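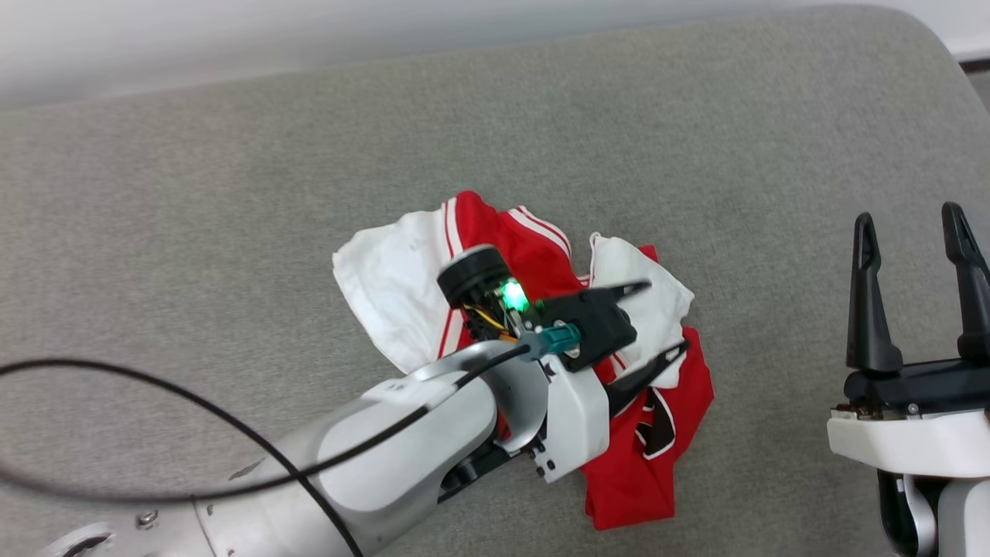 Red and white top on a gray seat.

Clorka Clothing Swap – Frequently Asked Questions
Last updated 2 Oct 2023

What is the swap?
Clorka is a members' clothing exchange. You bring in clothes you no longer wear, get points for them, and spend the points on clothes other members have brought in. We do not sell clothes for cash.

Who can join?
Anyone 16 or older. Younger children can be added to a parent's account, and points are shared across the account.

What does it cost?
Membership is $8 a year. There is no charge per visit. If you let your membership lapse, your points are kept until the following May and then removed.

How do points work?
Most everyday items are worth two points. Coats, boots and suits are worth more, and the current list is posted by the front desk. You get the same number of points for an item as another member would pay for it.

Do I have to bring something on my first visit?
No. New members start with a few points so they can try it out.

How should I prepare my clothes?
Wash and dry everything first. Empty the pockets, close zippers, and turn things right side out. You don't need to iron or bring hangers. Shoes should be tied or clipped together in pairs.

What do you accept?
Adult and children's clothing, shoes, belts, scarves and hats. Sportswear is fine, including team shirts and track tops, as long as there is no personal name on the back.

What don't you accept?
Underwear, socks, swimwear, bike helmets, pillows and bedding. We also can't take anything with stains, strong smells, broken zippers or pet hair that won't brush off. Small repairs such as a missing button are OK if the button comes with it.

What happens to items you turn down?
You take them home. We don't have the space to store them, and we ask that you do not leave bags outside the door.

Is there a limit on how much I can bring?
One large bag per visit. If you are clearing out a closet or a whole house, write to Ratih Teoh at the front desk and she will set up a separate drop-off time.

Can I try things on?
Yes, there are fitting rooms at the back. Please put items you don't want on the return rail – not back on the racks, where sizes get mixed up quickly.

Can I return something that doesn't fit?
Within two weeks, with the tag still on. Your points go back on your account. After that, bring it in as a regular item.

How many items do you have?
Around 2275 on the floor at any time. Winter coats are put away in May and come back out in the fall.

Where are you?
In the Ostapchuk Building, ground floor, entrance on the parking lot side. There is a ramp to the left of the steps.

Do you run repair sessions?
Yes. Yusri Liew teaches basic mending once a month: hems, buttons, patches and small holes in knitwear. Sessions are free for members. Bring your own item and thread in a matching color if you have it. Sewing machines are provided but you need to sign up for one ahead of time.

Can I give my points to someone else?
Only to another member. Ask at the desk and have both member numbers ready.

I lost my card. What do I do?
We can look you up by name or phone number. A replacement card is free the first time and $2 after that.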